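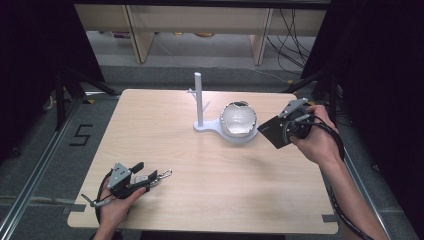
Figure 1. Table 5 with the mug tree, both hand-held grippers in use.

Keeping a hand-held gripper cell in working order: report on the Kodbridge placement

Tahmineh Asadi
2026-08-17

1. What I was asked to do

The cell at Kodbridge records a person doing simple table jobs with two hand-held grippers, so that the movements can later be used to train an arm. My placement brief was to write an upkeep routine for one table, try it, and say whether it was worth the time. I was given table 5 and the mug task, where a mug is picked up and hung on one of the pegs of a mug tree.

The supervisor's view at the start was that the cell "more or less looks after itself". The previous student, who had the same table until May, left a two-page checklist that said much the same. I was not convinced by either, and I am only partly convinced by my own results, for reasons given in section 5.

2. The set-up

The table has a square top with a pale wood-grain surface and stands on grey carpet between black curtains. Silver aluminium rails run along the floor on both sides. Pieces of grey tape mark the near corners of the top, and the table number is laid out on the carpet in black tape.

Each gripper has a black body with a grey metal bracket on top and a black cable leading away from the back. The cable on the right one runs down along the forearm. The left one hangs in a loop past the hand. I mention this early because most of what follows is about cables and brackets, and very little of it is about software, where I had expected to spend my time.

The mug tree is a white post on a flat base plate, which has a wide round pad at one end. The mug is white ceramic with a shiny metallic rim. I would have chosen a different mug. A glossy surface and a bright edge are hard on any camera, and I asked twice whether it could be swapped for a matt one. The answer was that homes have shiny mugs in them. I accept the point, but it does mean that a bad recording cannot be blamed on the gripper until the lighting has been ruled out.

3. The routine I inherited

The old checklist had the operator do the following before each session:

Wipe the table top.
Check that the table is on its marks.
Open and close each gripper fully.
Start the recorder and look for both gripper signals.

There is nothing wrong with any of these. My complaint is that they can all be ticked by somebody who is not really looking. "Check that the table is on its marks" does not say how far off is too far. Opening and closing a gripper in the air says nothing about how it behaves with a mug between the fingers. The two signals show green on the Branel recorder as long as the cables are connected, even if the bracket above has worked loose and everything it carries is pointing a little to one side.

I tested that last claim. I backed off one bracket bolt on the right gripper by half a turn, went through the checklist exactly as written, and passed. I did the same on the left gripper and passed again.

4. The new routine

I kept the wipe and the open-and-close, and changed the rest.

Brackets. Each bolt is nipped up with a hex key at the start of the day, and a line of paint pen is drawn across the bolt head and the bracket. If the line is broken, the bolt has moved. The paint cost less than anything else in the project and found more faults than the rest of the routine put together.

Cables. The operator holds each gripper at full reach and turns the wrist both ways while a second person watches the signal. I had wanted to clip the left cable to the forearm like the right one. Operators disliked it, and one of them took the clip off whenever I left the room. It is now optional.

Fingers. The gripper is closed on a 20 mm test block and the reading is compared with the last one. If it has drifted, the zero is set again before any recording. The Kiani manual says to do this every 3000 closures. I could not find out where that number comes from, and the recorder does not keep a count of closures, so I have ignored it.

Mug tree. The post is checked for wobble by hand. The old list did not mention the tree at all, as though it were furniture. A loose post moves when the mug touches the peg, and the recording then shows a hanging movement that would miss on a firm one.

5. Results

I compared 200 recordings made under the old checklist with 200 made under mine. Of the first set, 40 were thrown out at review. Of the second set, 20 were. Put like that it sounds good, and the slide I was asked to make for Brutley, who pay for the cell, said that rejects had been halved.

I do not think the slide should be trusted very far. The operators were the same people in both sets, so they had more practice by the second. The reviewer knew which set was which. The curtains were also rehung between the two, at someone else's request, and the glare on the mug may well have changed with them. I have no way of separating these things now. To do it properly, the two routines should have been swapped from session to session, and I only thought of that when most of the second set was done.

What I can stand behind is smaller. Broken paint lines turned up on the right gripper several times and on the left one only once. The right gripper is the one that does the lifting in this task, so that seems reasonable. In each case the old checklist would have let the session go ahead.

6. Repairs carried out

Right gripper: two bracket bolts replaced and thread lock added. No movement since, although that covers only the last part of the placement.

Left gripper: cable replaced after the signal dropped out at full wrist turn. I cut the old one open and found no break, so the fault may have been in the plug. The old plug had already gone in the bin by then.

Mug tree: post taken off and refitted to its base.

7. For whoever has the table next

The hex key and paint pen are in the top drawer with the test block. Please write the block reading down even when it has not changed, as the log has gaps that I could not explain to the reviewer. The spare left cable is longer than the fitted one and will need tying back. I have asked for the recorder to be given a closure counter and have not had a reply.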